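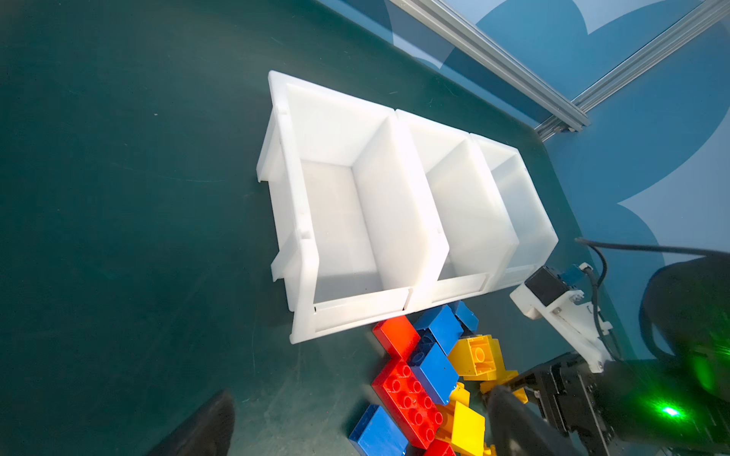 Brick sorting cell, three-compartment bin and gripper.

Budgeting for a second sorting station: what belongs in the request?

Posted by Hermine Ortner

Our training center is preparing its equipment request for the coming year and I would be grateful for advice from members who have been through the process. We operate one small robot station on which trainees practice sorting toy building bricks by color. The bricks are red, blue and yellow, and the bin unit has three open compartments. We wish to add a second station of the same type so that two groups can work at the same time.

The quotation from Rutus covers the arm, the gripper and the controller. It does not mention the table, the metal framing, the backdrop, the bin unit or spare parts. I have been asked to submit a single figure in March, and I am told that later additions will not be considered. Which items are usually forgotten, and is it acceptable to request a reserve? I would also welcome opinions on whether the wrist camera should be purchased with the arm or separately.

Roswitha Mayrhofer

We submitted a similar request two years ago and were obliged to return for more money, so I can list what we left out. Delivery and installation were quoted separately. So were the mounting brackets, a spare set of gripper fingers, spare cables, and the second year of the software license. The table was the largest surprise. Ours had to be rigid enough to carry the frame, and the workshop desk we had intended to use was rejected on the day of installation.

For the items you name, I would proceed as follows.

Table and frame: request a written price from the arm supplier and one from a local metalwork firm. Ammann quoted us for cut aluminum profile with the joining pieces included, and this saved a good deal of staff time.

Bin unit: this need not come from the robot supplier. A plastic storage bin with a low front lip serves well for bricks of the larger size. Purchase two and keep one in the cupboard, as the range may be discontinued. Please measure the opening against your gripper when it is open and carrying a brick. We measured it closed.

Bricks: inexpensive, but enter them as consumables. Trainees step on them and take them home.

Camera: buy it with the arm if the supplier will state in writing that the bracket, cable and software are included. Otherwise the savings disappear in fitting work. Please also ask how the cable is routed. A loop that hangs free near the gripper should be tried through the full movement of the wrist before you accept the station.

As to the reserve, our finance office accepts one if it is shown on its own line with a short explanation. It will not accept rounded-up prices.

Gwenaël Roussel

Get a second quote. We used Sultix and they were fine. Ask for the education price, it is not on the form.

Tolera Tsegaye

I agree with most of the above but would question whether a complete second station is the right request. At Grostardale we kept a log for one term before applying. The arm was in use for some 29 hours a month, and the trainees spent the remainder of their time waiting for a program to be checked. A simulation license and one additional computer removed most of the waiting — at a fraction of the price. We did buy the second arm later, and the log made the case for it.

If you do proceed, confirm that the spare gripper fingers fit both stations. Suppliers revise these parts without changing the name of the model. I would also request that the acceptance test use your own bricks, including some turned upside down and some lying against the front of the bin, as those are the cases in which our first gripper had difficulty.

Hermine Ortner

Thank you all. The log is a sensible suggestion and we will begin one on Thursday. I have written to Rutus regarding the bracket and the finger sets, and have asked for the table to be quoted as a separate line.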